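Foam fruit nets and other table packaging: a sorting gallery

Notes by Craig Sutherland, with corrections from Jurgita Stankevičius

The gallery covers light domestic packaging of the kind that gathers on a kitchen table between shopping and the bin. The main subject is the foam net sleeve, which is bulky for its weight and awkward to sort. Terms follow the Lerkau household list, second edition. 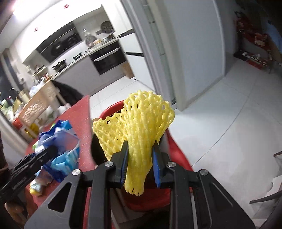 Yellow foam net, fanned out at one end and narrow at the other. Cooktop, oven and refrigerator in the background.
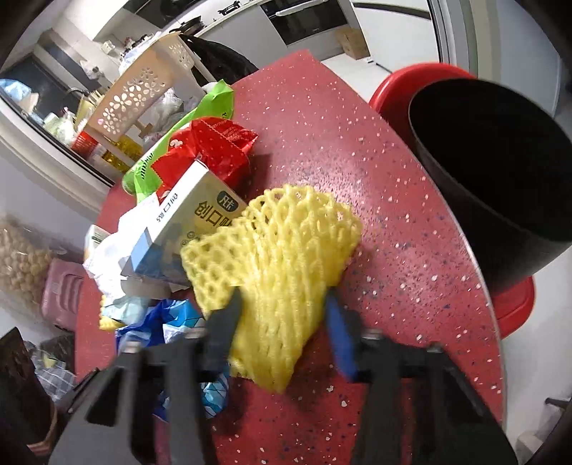 Foam net over the speckled red table. Plaster box marked 创口贴 to the left, black bowl to the right.
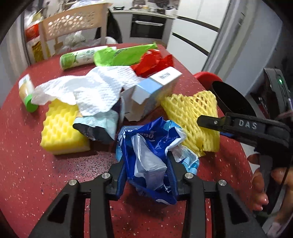

Mixed pile on the round table: bags, tissue, sponge, carton and net sleeve.

Foam net sleeves are extruded as a continuous tube and cut to length. Most are expanded polyethylene, and the usual household route is the general waste unless the local scheme names foam separately. They should not go in with film. A net has very little mass and a great deal of air, so a bag holding 12 of them looks full well before it has any useful weight. The openings are a further nuisance when nets are stored with anything thin or crumpled. In the last picture the sleeve lies diagonally on the right of the pile with a red crumpled wrapper near it, and in a heap of that sort the net is best lifted out first, before the bags are flattened. Small corners catch in the mesh and come up with it.

Reuse is possible. A clean sleeve will protect a glass bottle in a cupboard or stop a pear bruising in a rucksack. Ansel Rosenthal keeps his over the necks of storage jars. Nets that have begun to shed strands are past reuse and should be discarded whole.

Film and carrier bags

Printed bags and plain translucent bags are treated alike under the Lerkau list. Shake out, flatten, fold in three along the length and press the air towards the open end. Bags pushed inside one another are to be separated, as the inner one is often where a receipt or a bit of tissue ends up. Crimped snack bags are a different material, normally a metallised laminate, and are kept apart. The scrunch test is adequate: film that springs open again after being squeezed in the fist is usually laminate.

Small cartons

Open both ends and check for a leaflet or an inner tray before flattening. Plaster boxes are emptied only when the strips have been moved to a tin or drawer; a half-used box goes back to the medicine shelf as it is. Lightly soiled board is accepted. Board with grease on it is not.

Tissue, paper towel and sponges

Used tissue and paper towel go in the general waste or the food caddy, depending on the area. Sponges are checked by hand. If the textured face still recovers when pressed, the sponge returns to the sink - otherwise it is thrown away. Foam sponges are not grouped with foam nets, whatever the colour.

Containers

We tested 9 lidded tubs for holding the sorted film. The Pakberg tub stacks well but the lid lifts when the contents are springy. The Wekero has a deeper rim and held 22 folded bags without the lid rising. Povilas Petrauskas prefers an open basin for the first sort and a lidded tub for storage, and the October revision will say so.

Corrections to the material names can be sent to Jurgita. The section on bottle caps is still with Yurii Hladun and will be added under the same headings.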